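Search this site Search for:
Home | Diary | Parts list | Older | Newer

August, the simulator again

I meant to spend the evening soldering. I have spent it looking at a cupcake.

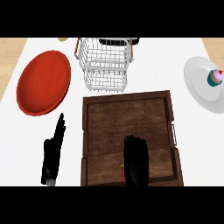 The table in the simulator, with both hands out. The cupcake is on the plate at the right.

So, for the record. The real arms are still bolted to the bench in the garage with a bedsheet over them, waiting on a wrist bearing from Quartey, who have had my money for 20 days and have sent me three cheerful emails. Until it arrives I am only allowed to play with the pretend ones. The pretend ones have never dropped anything on my foot, and I resent them for it.

Tonight's job was the little red thing on the wooden tray. I call it the strawberry. Amparo Manzano, who has the other key to the garage and all the good screwdrivers, calls it the pepper, and we have agreed to write "red object" in the shared notes like two diplomats. The right hand is supposed to come in over the tray, close, lift, and carry it to the wire basket. The left hand is supposed to stay out of the way, a job I could have done with a coat hook.

Ran it 100 times before supper. Fiddled with the finger closing speed, ran it again, ate cold noodles standing up. By run 592 I had stopped reading the numbers and was rooting for the fruit.

What I think is wrong: the thumb closes before the palm has settled. I said this in July too, in this same diary, and then spent two weeks rewriting the part that plans the path -- a part with nothing the matter with it. Reading back is a humbling hobby.

Amparo wants the oval tray moved farther left so the left arm gets some practice at last. She also wants to rename the project. It was Mameo when we started, then Timent for one bad weekend, and now she is pushing for Ponden, for reasons to do with how it looks on a sticker. We have no stickers. We have a bedsheet and a missing bearing.

Phone note to self, 11:40 p.m.: slow the thumb down, leave the path planner ALONE, write to Quartey and be polite. Also buy cupcakes, I have been staring at that cherry since six.

Older | Newer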